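Kirnstead Workplace Forum > Catering and Support Services > Automation at the Stoseler kitchen

stoseler_ops
Posted 1 August 2018
Management has confirmed that the Vovik arm will take over item handling and counter work on the early shift. The 12 employees now assigned to that shift will keep their hours. Eight will be retrained for ordering and food safety checks. Comments are invited.

prep_line_K
The notice does not address pay grades. Staff who supervise the arm carry more responsibility than before, and their grade should reflect it.

stoseler_ops
Grades will be reviewed after 60 working days. Until then they remain unchanged.

yuksel_site
I must disagree with that schedule. At the Yüksel site we were told the same in April, and the review was held without staff present. Please request a seat at the meeting in writing.

prep_line_K
Agreed. I would also ask who is answerable when the arm stops during service - the operator or the supplier.

stoseler_ops
The supplier, under the present contract. For members who have not seen the duties concerned, the sink and table stations are shown below.

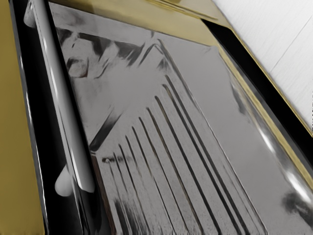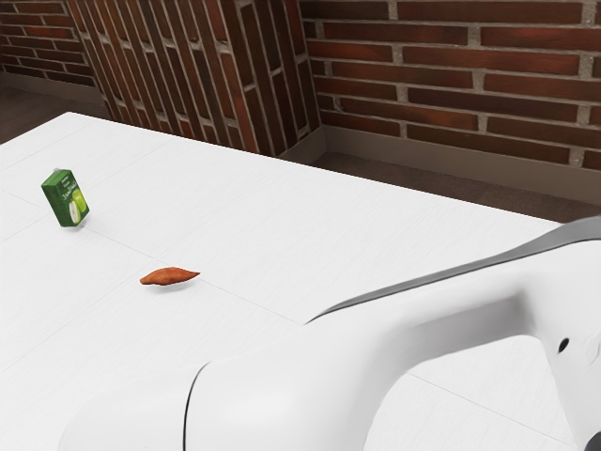

northwing_steward
Retraining is welcome, but about 30 minutes per shift is not sufficient for the food safety material. We ask that full paid days be set aside before any duties change.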